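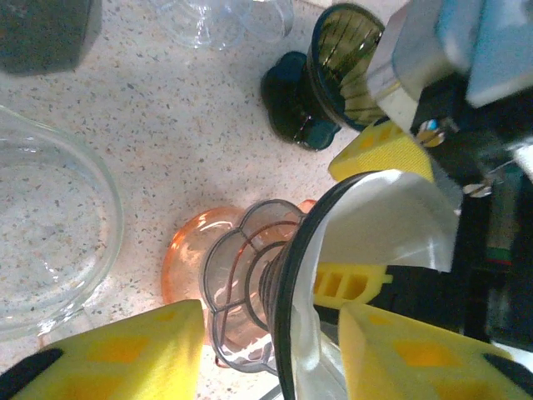
A Saturday Among the Telescopes at Bandville

The spring open day at the Bandville observatory fell on April 3, 2021, and I had been looking forward to it since December, when the date first went up on the club's page. I drove up after lunch with a thermos, two sweaters and my little camera bag, and I got home well past midnight with cold feet and a very full notebook. What follows is mostly from that notebook, tidied up a bit, for those of you who wrote to ask if the trip is worth it. (It is, and I'd go back next week if they'd have me.)

Getting there

The observatory sits on a hill outside town, up a gravel road that is kinder to trucks than to my old hatchback. The sign at the turn is small and I drove right past it the first time, so look for the white water tank and slow down there. Parking is in a mown field. If you plan to leave after dark, back into your spot when you arrive, so you can pull out without swinging your headlights over everybody's mirrors. The greeter at the gate asked all of us to do it and most of us did.

Entry was free. Tickets were timed, and they had capped the afternoon at 104 visitors, which made for a very relaxed few hours. Masks were required in the dome and in the workshop, and everything else was outdoors.

The big dome

I'd seen pictures of the main telescope, but standing under it is another matter. It's a reflector on a fork mount, painted a sort of hospital green, and when the dome turns you feel it in the floor before you hear it. Our guide let us each press the button that opens the shutter a little way, and I am not too proud to say I was as pleased as the children were.

The talk lasted half an hour and ran over, because people kept asking questions. I asked about dew, which is my own great enemy at home, and got a long and useful answer about heater strips and about not bringing a warm telescope straight out to a cold lawn. I had been leaving mine in the living room until the last minute. It now lives in the garage!

The gear tables

Down the slope, members had set up tables with their own equipment for visitors to try. I spent far too long here. One table was all about attaching cameras to small telescopes, and the Adotberg adapter was the thing everyone wanted to handle. It's a plain metal ring with a sliding collar, and it locked onto my camera body without any wobble that I could feel. I had been told it was fussy. The collar was stiff in the cold, I'll give it that, and I wouldn't want to fit it wearing gloves.

Next to it was an Ateş tracking mount, the smaller one, carrying a short refractor. The owner told me he paid 400 dollars for it secondhand and had not had a clear weekend since. He showed me how he lines it up on the pole star, which took him about as long as it takes me to find my red flashlight. I have been putting off buying a tracking mount for three years now, and I came away a good deal closer to doing it — my husband has been warned.

There was also a box of used eyepieces and filters, priced on masking tape. I bought a moon filter and left behind a very nice wide-angle eyepiece at 170 dollars, and I have thought about that eyepiece every day since.

After dark

The clouds hung on through supper (chili from a crockpot, very welcome) and then slid off to the east a little after eight. From then until I left, it was lovely. I saw the Orion Nebula low in the west, the Beehive, and a pair of galaxies in Leo that I'd never managed from my own yard. I tried to photograph the nebula with the camera clamped behind somebody's refractor. My first dozen shots were streaks. The thirteenth was a soft pinkish smudge, and it's now the background on my phone.

A couple on the lawn beside me had lived for years near Fameck, in the east of France, and told me they hardly ever got their telescope out over there for all the street lighting. They were staying until the gate closed. I lent them my spare blanket and got it back smelling of woodsmoke.

If you go

Bring more layers than you think you need, and a folding chair. Cover your flashlight with red film at home, as there's a wait for the shared roll at the gate. The restroom is by the workshop and the path to it is steep. Phones work in the parking field and nowhere else.

The club is collecting for a new dome motor and can seat up to 500 at the summer star party, which will be held in the lower field. Tickets go up on their page first, so check there. I have my name down for the Saturday night and will be bringing the good thermos.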